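Research Assistant, International Health Policy

Kidell Policy Institute is hiring one research assistant for its desk on global health bodies and foreign relations. The contract runs 8 months, starting in October.

You will track bills and committee hearings, read treaty drafts, and write short briefs for legislative staff. Most briefs run one page.

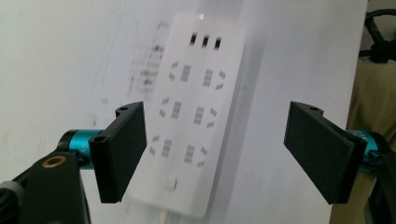

What we ask for

A degree in political science, public health or a related field
Clear written English
A second language is a plus

To apply, send a resume and a writing sample to the hiring desk, Kidell Policy Institute, 361 Datham Street.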